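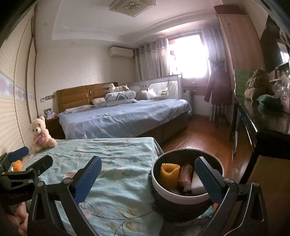
Nondell repair and swap morning returns in April, with more room for kitchen things

The swap and repair morning that has been filling the old grain hall in Nondell every spring is coming back this April, and if you have been meaning to clear out a cupboard or two, the timing could hardly be better. Doors open at 9 in the morning and the tables stay up until 2, with soup on from 11 for anyone who has worked up an appetite going through other people's saucepans.

Last spring's morning brought in 400 visitors, a good many of them from Rikudberg and the farms out along the river, and it was a bit of a squeeze. Anyone who tried to get a stroller past the book tables will remember it well. This year the organizers have rented the side room too, and the whole of it is going to kitchen and household goods, which have always been the first to pile up and the first to walk out the door again.

For those who have never been, it works very simply. You bring clean things that still have some life in them, you leave them on the right table, and you take home whatever catches your eye. There are no tickets or tokens, and you are welcome to take something even if you came with empty hands. People moving into a first apartment are especially encouraged to come along, and the side room will open to them half an hour early, at 8:30, so they can find plates and pans before the crowd gets in.

The repair corner will be back along the far wall, in its usual spot under the windows. Kettunen, the hardware store on Mill Street, is lending tools and a sturdy workbench again, and there will be 5 repair tables this time. Lamps, toasters, wobbly chairs, zippers, loose pan handles and dull knives are all welcome. Please wrap the knives in a towel or some thick newspaper before you set off. Last year 29 items were still waiting their turn when the hall closed, and those who had stood in line so patiently went home with the same broken lamp they came with, so it was decided to hand out numbered slips at the door. You can take your slip, wander off and have some soup, and listen for your number to be called.

There is a short list of things that can't be accepted. Mattresses, car seats, bike helmets and opened cosmetics have to stay at home, and so do big appliances such as washing machines and refrigerators. Paint is a no as well, even if the can is nearly full. Children's toys are very welcome, though puzzles should have all their pieces, and it would be a kindness to tape the box shut.

A new addition this year is a mending table run by the Sirnine sewing circle, who meet over the winter in the library basement and have been putting aside thread, buttons and patches for months. They will show anyone who is interested how to darn a sock or put a new elastic in a pair of pajama pants, and children can have a go at sewing on a button - there is a whole cookie tin of them to choose from. The circle has also made 300 cloth bags out of old curtains and bed sheets, and these will be given away at the entrance for carrying your finds home. They come in every pattern you can think of, and a few that will take you straight back to your grandmother's living room.

Donations can be dropped off the afternoon before, between 3 and 6, at the back door of the hall, or brought along on the morning itself. If you have a lot of boxes, the afternoon is much easier, as cars can pull right up to the ramp. On the morning, the small lot in front will be kept free for people who have trouble walking, and everyone else is asked to park by the ball field and come over on the footpath. The bus from Rikudberg stops at the corner, and the driver doesn't mind a box or a small chair as long as the aisle stays clear.

Anything left over at the end of the day goes to the thrift shop in Rikudberg, with worn-out fabric going for rags. Extra hands for folding tables are always appreciated after 2, and there is usually some soup left in the pot for those who stay. The exact date will be posted on the hall door and at the library desk as soon as the booking is confirmed.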